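조작 소프트웨어 엔지니어 채용 (제어 / 인식 / 계획 / 툴링)
Lumska 양팔 조작팀, 정규직, 대전 근무 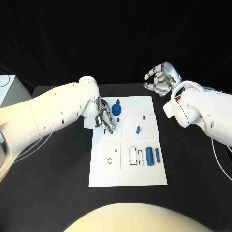

왼손은 파란 핀을 슬롯 쪽으로 내리는 중이고, 오른손은 대기 중. 팀의 평범한 근무 시간.

모집 분야: 제어, 인식, 작업 계획, 개발 도구 네 자리
접수 마감: 2026년 10월 15일 자정
입사 시기: 12월 (협의 가능)
문의: 채용 담당 앞, 본문 맨 아래 참고

하는 일부터 말씀드리겠습니다

저희는 로봇에게 핀을 구멍에 넣는 법을 가르칩니다. 가족 모임에서 이렇게 설명하면 대체로 화제가 바뀝니다. 두 살 조카도 하는 일을 왜 박사들이 모여서 하느냐는 질문은 명절마다 들어서 이제 답변을 준비해 두었습니다. "조카는 펌웨어 업데이트를 안 하잖아요."

조금 더 진지하게 쓰면 이렇습니다. Lumska의 양팔 조작팀은 다지 로봇손으로 작은 부품을 집고, 돌려 잡고, 세우고, 끼우는 소프트웨어를 만듭니다. 하드웨어는 대부분 사 옵니다. 저희가 만드는 것은 그 위에서 도는 것들, 그러니까 힘 제어기, 자세 추정, 양팔 계획기, 그리고 이 모든 것이 왜 안 됐는지 밤에 들여다보는 도구입니다. 마지막 것이 가장 많이 쓰입니다.

저희 소프트웨어 스택의 이름은 Haltasico입니다. 뜻은 없습니다. 초창기에 이름을 정하는 회의를 세 번 했고, 세 번째 회의가 끝날 때까지 남아 있던 사람이 정했습니다. 발음은 각자 다르게 하는데 검색은 잘 됩니다.

고객은 주로 소량 다품종 조립을 하는 공장입니다. 가장 오래된 고객인 Wendt는 계측기 부품을 조립하고, 부품 종류가 176가지입니다. 그중 도면과 실물이 같은 것이 몇 가지인지는 면접에서 말씀드리겠습니다. 작년에 시작한 Hakley 프로젝트는 커넥터 삽입 작업인데, 공차가 좁아서 비전만 믿고 들어가면 반드시 모서리에 걸립니다. 여기서 배운 것이 많습니다. 배우고 싶지 않았던 것도 포함해서요.

왜 지금 뽑는가

솔직한 이유는 코드가 사람보다 빨리 늘었기 때문입니다. 현재 팀은 여섯 명이고, 그중 두 명은 계획기를 맡으면서 인식도 봅니다. "본다"는 말은 고장 났을 때 호출된다는 뜻입니다. 실험용 작업판이 바뀔 때마다 설정 파일을 손으로 고치는 관행도 아직 남아 있습니다. 이 관행을 부끄러워하는 분을 우대합니다.

조금 덜 솔직하지만 역시 사실인 이유는, 한 손 작업에서 양손 작업으로 넘어가는 시점이기 때문입니다. 한쪽 손이 핀을 내리는 동안 다른 손이 다음 부품으로 가고 있어야 하는데, 지금 계획기는 그 상황에서 지나치게 예의가 바릅니다. 한 손이 움직이면 다른 손은 공손하게 기다립니다. 보기에는 점잖고 사이클 타임은 처참합니다.

모집 분야별 안내

1. 제어 소프트웨어 엔지니어

접촉이 있는 동작을 다룹니다. 임피던스 제어, 힘 제어, 손가락 단위의 토크 분배, 그리고 접촉이 시작됐는지 아닌지를 판정하는 일입니다. 마지막 항목은 논문에서는 한 줄이고 저희 저장소에서는 디렉터리 하나입니다.

맡게 될 일
- 삽입 동작의 탐색 전략 설계와 튜닝 (나선, 기울여 넣기, 그 밖에 이름 붙이기 민망한 것들)
- 팔 제어기와 손 제어기 사이의 시간 동기 문제 정리
- 관절 마찰 모델 개선. 현재 모델은 상수 하나입니다
- 안전 정지 이후의 복귀 절차. 지금은 사람이 가서 합니다

필요한 것
- C++로 실시간 루프를 짜 보고, 루프 안에서 메모리를 할당했다가 혼나 본 경험
- 강체 동역학을 종이에 쓸 수 있는 정도의 이해
- 그래프를 보고 "이건 노이즈고 이건 버그"라고 말한 뒤 틀렸을 때 인정하는 능력

2. 인식 소프트웨어 엔지니어

작은 물체의 자세 추정이 중심입니다. 저희가 다루는 부품은 원기둥이나 핀처럼 생긴 것이 많은데, 이런 물체는 축 둘레로 돌려도 똑같아 보여서 추정기가 매우 자신 있게 엉뚱한 각도를 내놓습니다. 손가락이 부품을 거의 다 가리는 순간이 가장 중요한 순간이라는 점도 미리 말씀드립니다. 카메라는 그때 주로 손등을 보고 있습니다.

맡게 될 일
- 파지 중 물체 자세 추정. 영상, 관절 각도, 접촉 정보를 함께 씁니다
- 대칭 물체의 불확실성을 계획기에 제대로 넘기는 인터페이스 설계
- 어두운 배경, 밝은 작업면, 반사되는 금속 손가락이 한 화면에 있을 때의 노출 문제
- 카메라와 팔 사이의 캘리브레이션 자동화. 누가 삼각대를 건드렸는지 밝혀내는 기능은 선택 사항입니다

필요한 것
- Python과 C++ 둘 다. 한쪽만 좋아해도 됩니다
- 학습 기반 방법과 기하 기반 방법 양쪽을 써 보고 양쪽에 조금씩 실망해 본 경험
- 데이터 라벨을 직접 수백 장 달아 본 인내심

3. 작업 계획 소프트웨어 엔지니어

무엇을 먼저 집을지, 어느 손으로 집을지, 누운 부품을 언제 세울지를 정하는 코드입니다. 사람에게는 질문으로도 들리지 않는 것들이 여기서는 탐색 공간이 됩니다. 두 팔이 같은 작업판 위에 있으면 팔꿈치까지 계산에 들어오고, 팔꿈치는 늘 생각보다 큽니다.

맡게 될 일
- 양팔 동시 동작의 스케줄링. 앞서 말한 예의 바른 계획기를 조금 무례하게 만드는 일
- 재파지 계획과 손 바꿔 잡기
- 실패 감지 후 재계획. 현재 재계획 성공률이 높은 이유는 쉬운 실패만 감지하기 때문입니다
- 작업 기술서 형식 정리. 현재 세 가지 형식이 공존하며 서로를 인정하지 않습니다

필요한 것
- 샘플링 기반 또는 최적화 기반 동작 계획 경험
- 작업 수준 계획과 동작 수준 계획을 엮어 본 경험이 있으면 좋고, 엮다가 포기한 경험도 좋습니다
- 최악의 경우 계산 시간을 평균보다 먼저 묻는 습관

4. 개발 도구 엔지니어

지원자가 가장 적고 팀에서 가장 고마워하는 자리입니다. 로그 수집, 재생, 시뮬레이션 연동, 실험 관리, 회귀 시험을 맡습니다. 로봇을 직접 움직이는 일은 적지만, 로봇이 왜 그렇게 움직였는지는 이 자리에 계신 분이 제일 먼저 알게 됩니다.

맡게 될 일
- 실험 기록 뷰어. 영상, 관절 값, 힘 센서 값, 계획기 상태를 같은 시간축에 놓고 보는 도구
- 야간 자동 회귀 시험. 현재 시나리오는 380개이고 그중 일부는 아무도 목적을 기억하지 못합니다
- 작업판 설정 편집기. 판 위의 목표 위치를 화면에서 끌어다 놓고 검증까지 하는 것이 목표입니다
- 배포 체계. 공장에 나간 버전과 저장소의 버전이 같다는 것을 증명할 수 있어야 합니다

필요한 것
- 남이 쓰는 도구를 만들어 보고, 남이 안 쓰는 것을 지켜본 경험
- Python, 웹 프런트엔드 기본, 컨테이너와 CI
- 문서를 쓰는 사람. 잘 쓰지 않아도 됩니다. 쓰는 사람이면 됩니다

저희 실험실에서 작업하는 방식

표준 시험은 작업판 위에서 합니다. 윤곽선이 그려진 자리와 거기 대응하는 부품이 있고, 로봇이 그것을 제자리로 가져다 놓습니다. 새 기능은 시뮬레이션을 통과한 다음 이 판으로 오고, 여기를 통과해야 고객 부품을 만질 자격이 생깁니다. 시뮬레이션에서 판까지 오는 길이 제일 멉니다. 케이블이 시뮬레이션에는 없거든요.

한 기능의 합격 기준은 연속 60회입니다. 중간에 한 번 떨어뜨리면 처음부터 다시 셉니다. 이 규칙은 기술이사인 Gerd Grube가 만들었고, 그가 휴가 중일 때도 적용됩니다. 쉰아홉 번째에서 떨어뜨리는 날의 분위기는 글로 옮기지 않겠습니다.

작년 한 해 동안 기록된 시도는 2000회가 넘습니다. 실패 기록은 삭제하지 않습니다. 실패마다 짧은 제목을 붙이는데, "또 모서리", "잡았다고 믿음", "왼손이 오른손을 기다리고 오른손이 왼손을 기다림" 같은 제목들이 검색에 가장 많이 걸립니다. 입사 첫 주에는 이 기록을 읽습니다. 문학적 가치는 없지만 재미는 있습니다.

코드 리뷰는 모두 받습니다. 로봇 앞에서 급하게 고친 코드도 다음 날 받습니다. 커밋 메시지에 "임시"라고 쓰면 담당자와 만료일을 같이 적어야 하고, 만료일이 지나면 빌드가 경고를 냅니다. 현재 경고가 꽤 많이 나옵니다.

회의는 아침에 한 번 짧게 합니다. 로봇 사용 시간표를 정하는 회의라서 늦으면 새벽 시간대를 받습니다.

근무 조건

고용 형태는 정규직이고 수습 기간은 3개월입니다. 수습 기간에도 급여는 전액 지급합니다. 연봉은 경력과 분야에 따라 협의하며, 첫 면접에서 범위를 먼저 알려 드립니다. 면접을 네 번 본 뒤에 숫자를 듣고 서로 먼 산을 보는 일은 피하고 싶습니다.

출근은 오전 8시에서 11시 사이에 하시면 됩니다. 제어와 계획 분야는 주 나흘 이상 실험실에 나와야 하고, 인식은 협의, 도구 분야는 주 이틀 출근이면 됩니다. 원격에서 로봇을 움직이는 것은 금지입니다. 원격에서 로그를 보는 것은 말려도 다들 합니다.

장비는 원하는 노트북과 모니터를 드립니다. 학습용 서버는 공용이고 예약제입니다. 학회는 1년에 한 번 지원하고, 발표가 있으면 한 번 더 지원합니다. 점심은 회사에서 냅니다. 메뉴 선정 알고리즘은 팀 내에서 유일하게 최적성이 증명되지 않아도 불만이 없는 알고리즘이었는데, 요즘은 불만이 좀 있습니다.

출장은 있습니다. Wendt와 Hakley 현장에 분기마다 한 번꼴로 가고, 설치 기간에는 일주일 정도 머뭅니다. 출장이 어려운 사정이 있으면 미리 말씀해 주세요. 조정합니다.

이런 분께는 맞지 않을 수 있습니다

데모 영상이 나오면 일이 끝났다고 느끼는 분. 저희는 그때부터 연속 횟수를 세기 시작합니다.

하드웨어 탓을 먼저 하는 분. 하드웨어 탓일 때도 있지만 순서가 있습니다. 로그, 설정, 내 코드, 남의 코드, 그다음이 하드웨어입니다.

조용한 환경이 꼭 필요한 분. 팔 자체는 조용한데 옆에서 지켜보는 사람들이 소리를 냅니다.

지원 방법

이력서와 함께 아래 질문 중 하나에 대한 답을 한 쪽 이내로 보내 주세요. 자기소개서는 받지 않습니다. 성장 과정도 괜찮습니다, 안 쓰셔도요.

가. 슬롯에 핀을 넣는 동작에서 위치 오차가 공차보다 클 때, 어떤 순서로 무엇을 시도하시겠습니까.
나. 축 대칭 물체의 자세를 쿼터니언 하나로 넘기는 인터페이스가 있습니다. 무엇이 문제이고, 이미 모두가 그것을 쓰고 있다면 어떻게 바꾸시겠습니까.
다. 두 팔이 서로를 기다리며 멈췄습니다. 재현이 되지 않습니다. 첫 한 시간 동안 무엇을 하시겠습니까.
라. 지금까지 만든 도구 중 가장 오래 쓰인 것과 가장 빨리 버려진 것을 하나씩 설명해 주세요.

정답은 없고, 나쁜 답은 있습니다. 공개 가능한 코드가 있으면 주소를 적어 주시고, 없어도 불이익은 없습니다. 회사 코드는 보내지 마세요. 예전에 한 분이 보내셔서 저희가 더 놀랐습니다.

전형 절차

서류 검토는 접수 후 2주 안에 마치고, 결과는 합격 여부와 상관없이 알려 드립니다. 이후 화상 면접 한 시간, 실험실 방문 반나절입니다. 방문 때는 실제 실패 기록 하나를 팀원과 같이 열어 보고 원인을 찾습니다. 칠판 앞에서 이진 트리를 뒤집는 시간은 없습니다. 교통비는 드립니다.

방문 면접에서 원인을 못 찾아도 괜찮습니다. 기록 중 하나는 저희도 아직 못 찾았는데, 어느 것인지는 미리 알려 드리지 않습니다.

자주 받는 문의

로봇 경험이 없어도 되나요
도구 분야는 됩니다. 인식 분야는 경우에 따라 됩니다. 제어와 계획은 학교 과제 수준이라도 실물을 움직여 본 경험이 있어야 합니다.

신입도 지원할 수 있나요
네. 네 자리 모두 연차 제한은 없습니다.

병역특례가 되나요
현재는 안 됩니다. 신청 자격이 생기면 공고에 적겠습니다.

한국어를 못해도 되나요
코드와 문서는 영어이고 아침 회의는 한국어입니다. 로봇이 부품을 떨어뜨렸을 때의 언어는 각자의 모국어입니다.

두 분야에 동시에 지원해도 되나요
됩니다. 순위를 적어 주세요. 다만 둘 다 할 수 있다고 쓰시면 정말로 둘 다 시킬 위험이 있습니다.

서류는 Lumska 채용 페이지의 지원 양식으로 제출해 주시고, 제목에 분야 이름을 넣어 주세요. 양식이 열리지 않으면 새로고침을 한 번 해 보시기 바랍니다. 그 페이지도 도구 분야 담당자가 오시면 고칠 예정입니다.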